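Skiver: shrinkage records for desktop 3D prints

40 shares
2 comments

Skiver is a table of dimensional measurements from parts printed on desktop FDM machines. Each row gives a nominal dimension, a measured dimension, the material, and the slicer settings. It was compiled at the Raju workshop and is maintained under the Iltix project. The current release has 1,363 rows in a single CSV file.

Intended use is the estimation of hole and outer-diameter compensation before slicing. It isn't suited to resin prints or annealed parts.

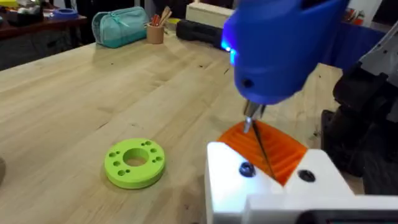

Are the hole diameters corrected for caliper error?

The values are raw. Inside jaws read small on narrow holes, and the offset depends on the caliper, so the column caliper_id is included for anyone who wants to apply a correction.

Fields

part_id: string, unique per printed part
material: PLA, PETG, ABS or ASA
feature: hole, outer_dia, wall or height
nominal_mm, measured_mm: float
layer_mm, nozzle_mm: float
cooled_h: hours between end of print and measurement
caliper_id: string

Missing values are empty strings. Do not read them as zero. Older exports used -1 in cooled_h, and a few of those may remain.

Collection

Parts were printed flat side down with no brim unless the notes column says otherwise. Every feature was measured at 2 positions and both readings were kept as separate rows.

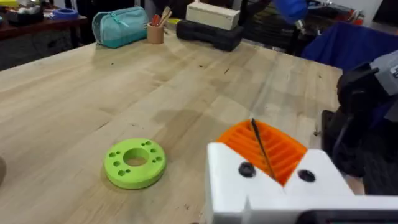

Rows sharing a part_id are therefore correlated. Split by part_id when building a test set, or the error estimate will be too low. The script flundden_split.py does this and writes the resulting lists next to the CSV.

Known limits

PLA is overrepresented. ASA rows come from one spool. Room temperature was not logged before October. Multi-material parts are listed under the material of the measured feature.
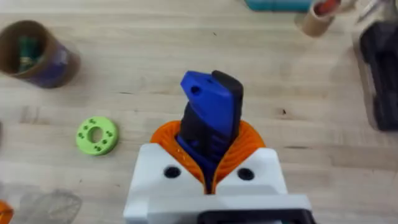 Blue and black printed part, upright.

Versioning

Row order is not stable between releases. Join on part_id and feature, never on line number. Removed rows are listed in REMOVED.txt with a reason code.

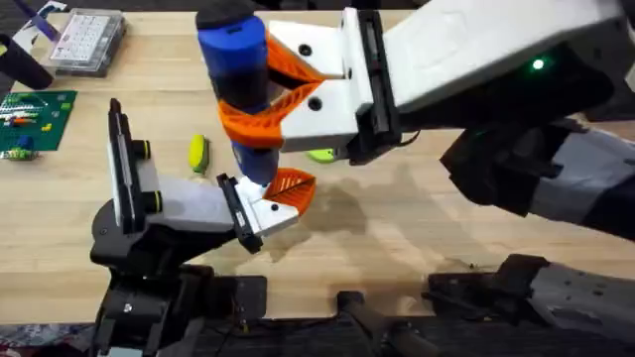
Blue tube with rounded black cap.

License

Data: CC BY 4.0. Scripts: MIT. Cite as "Skiver shrinkage records, Iltix."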